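Search the archive Search this list only Go

Subject: Re: [chores] Can it do the washing-up yet?

On Saturday another list member wrote:

> I see Mitsotakis-Vlachou are now saying a general household machine is
> a matter of engineering and no longer of research. We have been on this
> list long enough to remember when it was a matter of funding. Has anyone
> here got an arm that will clear a kitchen worktop, start to finish, in a
> kitchen it hasn't met before? I don't mean a demo. I mean with the post
> on it, and a damp cloth, and whatever the cat left.
>
> Stodow claim 86 per cent on their own test. 86 per cent of what, they
> don't say.

I can answer for our end, and the answer is no, with footnotes.

We've had the arm at the Fallholm workshop since March. On the shop floor it does one job well: it takes brackets out of a tray and puts them in another tray. It did 500 of them in a shift without complaint, which is more than I can say for myself. Then somebody swapped the tray for a slightly deeper one and it spent the rest of the morning pinching air with great delicacy.

Household work is worse, as you'd expect. We tried it on folding tea towels. Of 5 towels it folded 4, if you're generous about the word, and the last one it picked up, considered, and put down in the same heap. My mother-in-law would recognise the technique.

On your 86 per cent: I'd want to know who resets the table between goes. When we do it, the person laying everything out again is working harder than the arm. Count their time and you have a very expensive way of employing somebody to untidy a kitchen.

The part I find hardest to get across to visitors is how little the thing has to go on once it gets close to the job. From across the room it can plan a lovely route. Near the work, it's guessing.
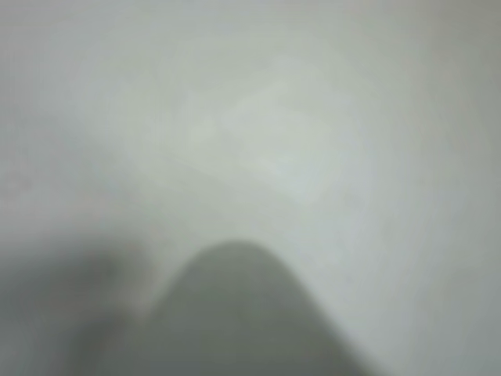

The Brerville people say more cameras will cure this. Perhaps. I've also heard more touch sensors, more data and a bigger computer, usually from whoever happens to sell them. My own money is on a better sponge holder, so that the sponge is where the machine thinks it is.

If you do go ahead with the worktop trial, leave the damp cloth in. Ours has never been asked to wring anything out and I'd like to know if yours drips on the floor or on itself. And would you post the failures as well as the good runs? The archive is rather short of them.

I'm off to do the washing-up. By hand, there being a queue.

> Also, does anyone have a spare power supply for the older base? Ours
> hums.

Ours hums too. We turned the radio up.

Last updated: March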